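Perguntas frequentes: célula de manutenção de bastidores Jundeva

Página mantida pela equipa de automação da Clurkness. Aplica-se à célula da sala de ensaios e ao respetivo modelo de simulação. Última revisão em setembro, por Cecilia Acheampong.

O que faz esta célula?
Um braço robótico sobre pedestal fixo retira e volta a colocar módulos num bastidor de servidores pousado na mesa de trabalho. Serve para ensaiar os procedimentos de troca antes de os levar para a sala de máquinas.

Quem pode ligar o braço?
Qualquer pessoa com a formação de operador concluída. A lista está afixada junto à entrada e é atualizada por Esi Amissah. Visitantes e estagiários só trabalham acompanhados.

Qual é a sequência de arranque?
Ligar primeiro o controlador, esperar pelo fim do autoteste, rearmar a paragem de emergência e só depois dar energia aos motores. O autoteste demora 2 minutos. Se os motores forem ligados antes, o controlador regista o erro 309 e é preciso desligar tudo e recomeçar.

O erro 309 aparece mesmo com a sequência correta. O que devo verificar?
O conector do codificador na base do pedestal. Com a vibração, a ficha vai recuando até perder contacto. Desligar a alimentação, empurrar a ficha até ao clique e apertar os dois parafusos laterais à mão. Se o erro voltar, avisar Gyula Csizmadia e deixar a célula desligada.

Com que frequência se faz a calibração?
De 8 em 8 semanas, e sempre que a mesa ou o pedestal forem deslocados. Uma pancada forte na mesa também conta como deslocação.

Como se calibra a posição da mesa?
Monta-se a ponta de medição Garnix no lugar da pinça e tocam-se três cantos do tampo, pela ordem indicada no ecrã. O programa calcula o plano e mostra o desvio. Com desvio superior a um milímetro, repetir. À terceira repetição sem resultado, verificar o aperto dos pés da mesa.

A última junta pode rodar 360 graus?
Mecanicamente, sim. O limite está reduzido no controlador para proteger o cabo da pinça, que passa por fora do antebraço. Não alterar este limite, nem para testes rápidos.

Que lubrificante se usa?
A massa Pešek fornecida com o braço, só na junta do cotovelo e na da base. As restantes são seladas. Limpar a massa antiga com um pano seco, sem solvente.

A pinça larga as peças a meio do movimento. O que pode ser?
Quase sempre são as almofadas dos dedos gastas ou sujas. Limpar com álcool isopropílico e experimentar de novo. Se a superfície estiver lisa ou brilhante, trocar as duas ao mesmo tempo. Há pares novos na gaveta de consumíveis; quem tirar o último avisa Ama Odoi.

Posso alterar um percurso diretamente na célula?
Não. Todas as alterações passam primeiro pela simulação, com o bastidor e a mesa nas posições do modelo. Depois de o percurso correr sem colisões, Esi Darko aprova-o e carrega-o no controlador.

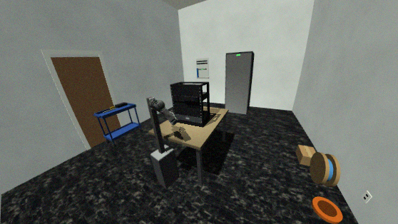
Onde ficam guardadas as cópias de segurança dos percursos?
Na pasta da célula, no servidor do projeto. Cada cópia leva o nome do percurso e as iniciais de quem o alterou. A cópia anterior mantém-se até à calibração seguinte.

O que fazer depois de uma paragem de emergência?
Não rearmar logo. Ver se há alguma peça presa na pinça e segurá-la antes de abrir os dedos. Afastar o braço do bastidor em modo manual, à velocidade mínima, e levá-lo à posição de repouso. Anotar a ocorrência no registo, mesmo que o botão tenha sido premido por engano.

Como se deixa a célula no fim do dia?
Braço em repouso, pinça aberta, motores desligados. O controlador pode ficar ligado, exceto antes de períodos de encerramento.

A quem comunico uma avaria que não consta desta página?
A Gyula Csizmadia, com o código do erro e o nome do percurso que estava a correr.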